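Where Does a Message Go When You Press Send?

Let's say your grandma lives 500 miles away and you want to send her a picture of your new kitten. You press the button, and before you've even put the tablet down, she's writing back with hearts! How did the kitten get there so fast?

Well, your picture didn't travel in one piece. First the tablet chopped it up into lots of little bits called packets. You can think of them as postcards, each with Grandma's address on it and a number, so that they can be put back in order when they arrive (and if one gets lost, her tablet simply asks for it again, which is very polite of it).

The packets hop through the air to the box in your house called a router. From there they zoom off down a cable, often one made of glass as thin as a hair, and inside that glass they travel as tiny flashes of light. Isn't that something?

Along the way they stop at buildings full of computers called servers. Servers don't usually have a screen or a keyboard of their own. They are often flat, and they slide into tall frames called racks, a bit like trays in a bakery. 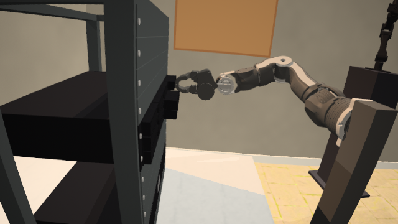
All those computers get warm when they work hard, just as you do when you run, so the buildings need fans or cold water to cool them down, and they can be very noisy inside. A server may hang on to your kitten picture until Grandma's tablet is ready for it. Then off go the packets again, down another cable, through her router and onto her screen, where they line up by number and turn back into a kitten.

Written by Béla Kocsis for Dandus | Contact us | © Dandus | Back to top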